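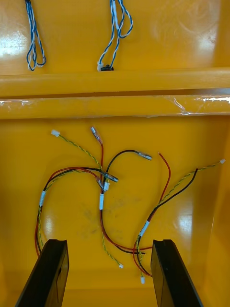
Blue and white wire, twisted, looped into hanks. Film still on the plastic.

Parts sorting at Rerncombe - gallery
Posted by Nabila Salem, 16 Sep 2018

Quick page this, I said I'd get the pictures up before the weekend job starts and it's nearly bedtime. For those who weren't there - we've been going through the Grorevano spares. Wire, solenoids, boards, all the small stuff that came over from the Dilley store when it closed. Yellow trays on the white table, one kind of thing per tray if we can manage it, then on to the list. The list stands at 3,041 lines now. Lots of those are wrong, I know. Keep sending corrections to me, not to Hicham, he only forwards them.

Captions are short. Ask below if you want to know more about a part.

Wire

The top picture is from the wire lot. Blue stripe on white, already made up into short doubled-over hanks, so no untangling for once. I'd like all of it left made up like that until somebody needs a length. Every time a hank gets opened to "just have a look" it goes back as a nest and the next person has to sort it out. Please tie before you put down. Any tie will do.

I haven't got a gauge for it. Hicham thinks it's signal wire and I think so too but neither of us has put a gauge on it, so on the list it's down as "twisted, blue/white, gauge tbc". Don't use it for anything that carries real current till that's sorted.

Ends: check them before you strip. Some of the Dilley wire was crimped already and somebody (me) cut off two perfectly good connectors last December thinking they were scrap. Sorry again.

Film: people keep asking if they can peel the trays. Leave it for now. It'll come off when it comes off.

Solenoids

The fun bit. Most of the Dilley ones are open frame, pull or push-pull, and they go in and out of all sorts of things - latches, flap gates, the old Marti ticket feeders. We've a box of 30 to get through and they don't come labelled, or the label's on the side that got painted.

How I've been listing them, so we all do it the same way:

Frame first. Open or closed, and what sort of finish. Then body size, longest side, in millimetres please, not "smallish".
Plunger next. Has it got a hole through the end or not? Matters a lot, you can't pin a link to one that hasn't.
Spring, yes or no. If the spring is missing write "no spring", don't leave it blank. Blank means nobody looked.
Leads and connector. Colour of the leads, colour of the plug.
Coil resistance if you have a meter with you. If not, leave for Hicham.

The one to note in the next picture is the bigger, with the cross-hole near the top of the rod and the return spring sat round the base of it. Nice polished plunger on that. Bracket's a dull olive-grey bent sheet, I'd like a few more of those brackets if anyone has them in a drawer. The smaller one beside it is a different animal, silver frame with the blue coil showing through the open side, black leads and a little white plug. Seperate line on the list for each, please don't lump them together under "solenoid, misc". I've just spent an evening un-lumping.
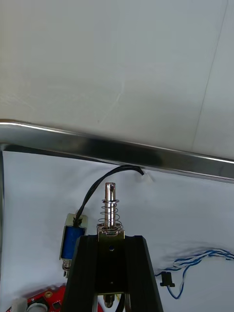
Boards

Round red ones. I've had three messages about these already so all the answers in one go.

Yes they're meant to be round, with the hole through the middle. No I don't know what they're off. Marti made a lamp driver with a round board but that was green in the ones I've seen, and the layout's different. If you recognise them tell me and I'll love you forever, or at least buy the tea.

They've got silver capacitors standing up on them and some white connectors, so hold them by the edge and don't stack them. I found a pile the other week, one on top of another, caps pushed into the back of the next one down. Not good. Lay them flat in the tray with a gap round each. If the tray's full get another tray, there's a heap under the stairs.

Testing is a later job. For now it's only look, list, put down. Anything with a lifted part or a cracked edge gets a bit of tape on it and a note. Masking tape, not the brown stuff, which takes the print off.

The steel tray in the middle of the table has a sheet of white paper in it. That's my look-at-it-properly tray, one part at a time, small things show up far better on white. Change the paper when it gets grubby. There's a pad of it on the shelf by the door and Hicham has more if we run out.
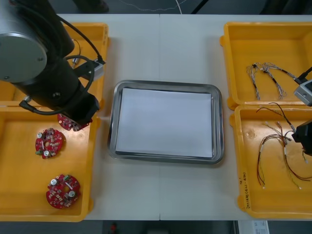

White table, yellow trays, steel tray in the middle. Red boards over on the left.

Bits and pieces

Tray order. I'd like to keep boards on the left and I'd like everyone else to as well. Doesn't matter why. Loose metal parts shouldn't be sharing with boards at all, if you find a stray one fish it out and put it with the solenoids till we know what it is.

The list. Sheet name is "rerncombe spares", tab 2 is the one to type in. Tab one is the old Dilley numbering and is locked becuase it kept getting sorted by accident.

Wanted: small cable ties, white or black. Zip bags with a write-on panel. A decent pair of tweezers that isn't magnetic. Hicham's after a crimp tool for the small white plugs, he'd borrow or buy.

Not wanted: any more mains leads. Please. We've a cupboard of them.

Next lot to go through is the switches, mostly Marti, a few odd ones. More pictures when I've got them. Same rules for listing, make first, then how many terminals, then does it click.

Bigger versions of the pictures on request, email me and say which one - Nabila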